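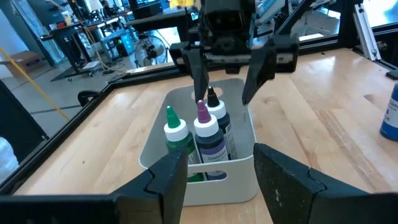 Spent the morning on the gripper budget and got less far than I wanted. Bandbridge quoted 532 a pair for the new fingers, Koteo 403, and the Koteo price leaves out carriage from Jestville. The fingers we have now are scuffed but the notched tips still look sound to me, so I've put replacements down for January. The dye job matters more. With three squeeze bottles standing close together in the white bin, the purple cap right next to the green, an open pair of fingers needs more room than we give it. A divided bin would cost very little — I've added 2 to the list.

Selvanayagam want almost 800 for the service plan. Left that line blank. Must ask whether it covers both arms or is priced per arm, and whether they'd invoice after the new year.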